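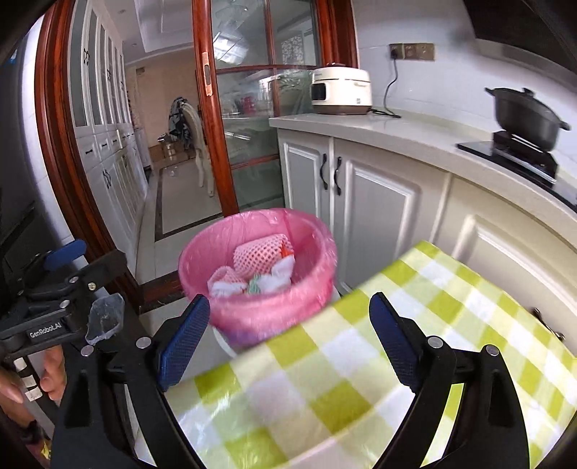 A pink bin with a pink bag in it, and a green and white checked cloth on the table.

Why does a car need oil?

My aunt Pramila fixes cars in Prukenbridge, and when I was small I thought she poured oil in so the engine could drink it. I was wrong! Petrol is the bit that gets used up to make the car go. Oil has a different job, and I think it's a much more interesting one.

Try this first. Press your palms together hard and rub them backwards and forwards as fast as you can. Feel that? They get warm. That's friction, and it happens whenever two things rub against each other. Now put a blob of hand cream on and do it again. Much slippier, and not nearly so warm (you'll smell nice too).

Inside an engine there are lots of metal parts sliding and spinning, far faster than your hands can go. The oil spreads out between them in a very thin layer, so the metal parts glide past each other. Without it they would scrape, get terribly hot and in the end jam solid. Then the car stops, and the bill is enormous.

Oil does some other jobs while it's in there. It carries heat away from the hottest parts. It also picks up tiny bits of dirt and takes them to the filter, a sort of sieve made of folded paper or something like it. When I first saw an old filter I couldn't believe how black it was.

So where does the oil live? Mostly in a tray at the bottom of the engine called the sump. A pump sucks it up and pushes it round, and then it trickles back down again, over and over, the whole time the engine is running.

After a lot of miles the oil gets dirty and tired, so it has to be drained out and changed. My aunt's old Zeveo takes 4 litres, which is the same as four big cartons of milk. Old oil must never go down the drain, as it's very bad for rivers and fish. It goes to a recycling centre, where there's usually a special tank for it.

Ask a grown-up to show you the dipstick next time they check theirs. Only when the engine is switched off and has cooled down, please! It's a long thin metal strip with two marks near the end, and the oil should come up somewhere between them.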